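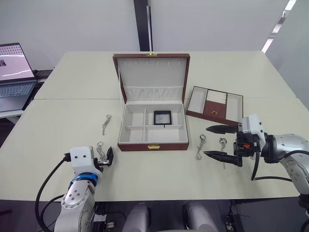
Who Tidies Up After the Robot? Automation on the packing bench at MacAulay

Group project report, Work and Society module, Fodley College

1. Why we picked this

MacAulay packs and repacks small goods for shops in Trurudholm: gift sets, returned jewellery, keyrings, boxes with a lot of little compartments. In March the firm began trying out a two-armed robot system called Orko on one of its sorting jobs. The firm's leaflet for staff said the new system would "free people for more rewarding work". We wanted to know what that work was, and whether anyone on the bench had been given any of it.

We spent two shifts there and handed out a short form to the 30 people who work on sorting and packing. We also asked to see the figures behind the leaflet. We were told they were still being put together.

2. The job

The task sounds easy. Small metal pieces lie on a table beside an open jewellery box, and they have to go into the right compartments. A person who has done it for a while hardly looks. For grippers with two fingers it is a fiddly business, as chains bend and slide and a ring lying flat doesn't offer much to get hold of.

Somebody from the bench has to be close by during a run. They set out the pieces, step in when one gets dropped, and put everything back for the next go. Before the trial, setting out took a minute or so and was done without thinking. Now it has its own sheet of instructions, and staff told us 15 minutes of an hour can go on it.
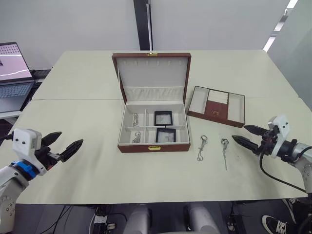

I used to pack and now I mind the thing that packs, one of the forms said, and I don't get paid any different for it. We had several replies along those lines, although not all of them were cross. A couple of people liked being off their feet for part of the shift, and one thought it would be good to have on a CV.

3. What the forms told us

Nearly 60 per cent of those who filled in the form said their work had changed since the trial began. When we asked how, the commonest answer was "more waiting". Hardly any answers mentioned learning something new. Training had been a talk in the canteen and a handout.

We should be careful here. Not everybody returned the form, and people who are annoyed may be keener to write things down. We also only visited during the day, so the Saturday shift is missing altogether.

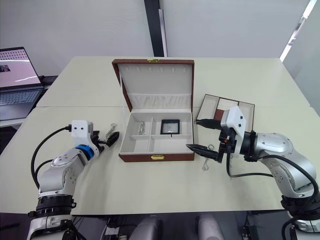

Figure 3. Both arms at the open jewellery box, with the separate tray to the right.

4. Our view

We went in expecting to write about job losses. So far there haven't been any, and managers repeated this to us a good deal. But the minding work has been spread over people whose job titles and pay haven't moved, and it doesn't appear in any of the paperwork we were shown. If the firm measures Orko by pieces sorted and leaves out the person beside it, the result will look better than it is.

We would like to see the setting-out time logged for a full month, including Saturdays, and the staff asked before the trial is extended. Our request for the firm's own figures is still open. The blank form is in Appendix A.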